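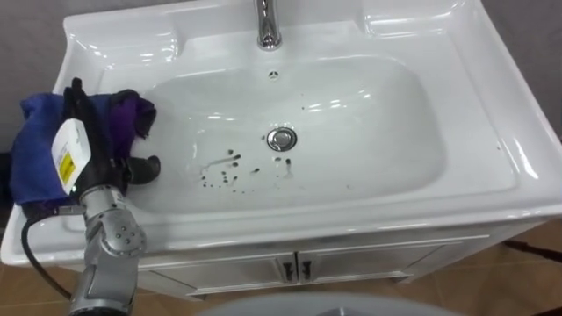 ## Sink week, part two

Tue 16 August

So the arm has met the bathroom sink, and I have opinions!

If you missed the last post: I've been trying to get my home build to wipe down a basin by itself, start to finish, with me standing in the hallway keeping my hands in my pockets. Tables were easy (well, easy-ish). A flat surface lets you get away with being sloppy about height. A basin has walls, and corners, and a drain stopper sticking up in the middle like a speed bump, and my poor wiping path was written for a tabletop.

The dirt is potting soil, by the way. I sprinkle a pinch between the drain and the front wall and smear a little with my thumb, because dry specks on their own are too easy. Rosine Leclerc suggested coffee grounds, which I tried in December on the kitchen counter and will never do again. They get into everything.

The cloth matters way more than I expected. I started with a thick terry one and the fingers couldn't hold a decent bunch of it, so half the time I was wiping with knuckle. The blue and purple one is thinner and crumples up nicely in the hand. It does hang over the edge of the sink on the way in, and if the dangling part catches on the rim the whole bunch twists. My fix for now is to come in higher and swing left before dropping down. Not elegant, but it costs me two seconds and I can live with that.

Then there's the shine. White glossy ceramic under overhead lights is a horrible thing to show a camera. My dirt finder (I call the whole software mess Itum, don't ask) kept deciding that the bright streaks on the far wall were something to worry about and the actual dark smears weren't. I spent an entire evening labeling pictures of my own sink, 137 of them, and then retrained. Much better! It still gets suspicious of the overflow hole, which is small and round and dark and, okay, fair enough. I've masked it out by hand. Same for the chrome on the stopper.

Where things stand after 29 runs:

- It finds the big blotches pretty much every time.
- Thin streaks are hit or miss, especially diagonal ones.
- Specks right up against the drain get pushed around the stopper and left on the other side. I have 17 clips of this and they're all equally annoying.
- The molded ledges on either side of the faucet haven't been touched yet. Their slope confuses my height estimate, so they're waiting for their own weekend.

I'm only using the one arm for this. Mireille Chauvin keeps telling me a second one could hold the rim for reference, and she may be right, but I'd like to get one arm behaving first. Also the cable. It has to run down past the front of the sink, and on the deeper reaches I can see it tugging. I've got a longer one on order from Trutach and some clips to keep it away from the cabinet handles.

Next up is pressure. Right now I'm pushing with the same force everywhere, so the cloth skates over the flat part and bunches at the front wall. I'll post the numbers once I have some I believe.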